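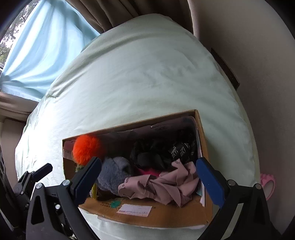 Mixed-item sorting (automation)

Mixed-item sorting is the job of taking a box of unrelated stuff and putting each thing where it belongs. I did it by hand at the Ilgate returns center before the machines came in, so this entry leans on what I saw there. Other sites may tell it differently!

Background

Boxes that all hold the same product were automated first, and they're pretty easy. Mixed boxes are the hard ones. Cloth folds over itself, straps tangle, thin cards slide down the side, and a fuzzy sock looks a lot like a fuzzy toy (I've mixed those up myself). At Ilgate we handled 3,000 boxes a week, and the mixed ones always went to people.

Equipment

The first sorting arm was a Tarkus with two fingers, run by software called Isora. It went live on October 1, 2019, on one line only. Soft goods gave it the most trouble. It would pinch one shirt and bring up 3, or it would let go halfway to the bin. Gaber, the company that looked after it, swapped the finger pads twice before November was out.

Effects on the work

My line went from 4 sorters to 2. The other two moved to repairs and packing, and one of them liked it so much she wouldn't come back when we were short. Those of us who stayed did a lot less bending and lifting, and my shoulders were glad of it. What we got in exchange was screen time: clearing jams, naming things the software couldn't name, and showing it where to grab a scarf.

Pay was the sore spot. Youssra El Sherbiny, our shift lead, argued that teaching a machine is skilled work and should be paid that way, and she got us a new job grade out of it. The quiet was harder to get used to. We used to hold up the odd finds and laugh about them, and with only two of us at opposite ends of the line, we mostly stopped.

See also: Bin picking; Returns processing; Job grading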